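# Ovum notebook, December – cloth demos with the hand-held gripper

Working: me, Oratile Moodley. Reading over my shoulder: Ingrid.
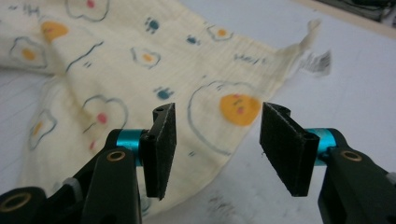

*3 min read*

Today's question is the same one from last week. Does the policy fail on the egg cloth from bad grasp points, or from bad timing of the closing? Juniper believes it is the timing. I believed the grasp points, and now I am less sure.

Setup is the white table and the hand-held gripper with the black foam pads. The egg cloth is the training cloth. I like it for this work, the print gives the visual encoder something to hold on to, and the cloth stays crinkled in a natural way after you drop it. The plain cloth from Mosdale is kept for testing only, please do not record demos with it.

**Data.** The set is now 1,498 demos after cleaning. Rochelle's filter removes every demo where the gripper pose jumps between two neighboring samples. I checked a few of the removed ones by eye and I agree with the filter, except for fast approaches, where it is too strict. In those the hand really moved fast and the cloth tag gets smeared, but the track itself is good. I asked her to make the limit depend on the speed. Until then we lose exactly the demos that I would like to keep.

**Method, as we run it now.** We relabel the gripper width. The old label was the width measured at the same moment as the camera picture. The new label is the width a little later, so the policy learns to begin closing before the pads reach the cloth. Otis calls this "cheating with the clock" but he wrote the same trick for Begay, so I don't take it too seriously.

We trained 2 policies, everything equal except this label. Same seed, same crop, same learning rate.

**What I see so far:**

- Old label: the fingers arrive at the fold and stay open too long. The robot then pushes the cloth forward and pinches air, or only the top of the crease.
- New label: closing begins earlier and the pads take the fold more fully. On a flat part of the cloth it closes too early and slides over.
- Both are weak at the twisted corner. I think the corner is seen from too few directions in the demos.

So the timing matters on folds, and the grasp point matters on flat cloth. Juniper and I are both half right, he will enjoy this less than me.

**A problem with the evaluation.** Step 825 of the old-label run looks better than its final checkpoint, when I watch the rollouts. The validation loss says the opposite. I do not trust the loss for this task – it gives the same weight to the long approach and to the short moment of closing, and only the second one decides if we have cloth between the pads. Ingrid suggests to report the loss only for the window near contact. I will write this tonight, it is a small change in the script.

**Notes on recording**

- Begin with the fingers wide open, always. Some of Otis's demos begin half closed and the policy copies it.
- Let the cloth fall, don't arrange it with the hand. Arranged cloth looks too polite.
- Wipe the table before a long session. The gray marks move from day to day, and I don't want the encoder to learn them.
- Clean the foam with tape when it collects lint.

Next: record more approaches toward the corner, from the left and from the far side of the table. Then retrain with the new label and a shorter shift. If it still slides on flat cloth, I will try the shift only where a fold is detected, but this needs the fold detector from Closley and I have not yet managed to build it on our machine. Rochelle has a working copy, ask her for the build flags.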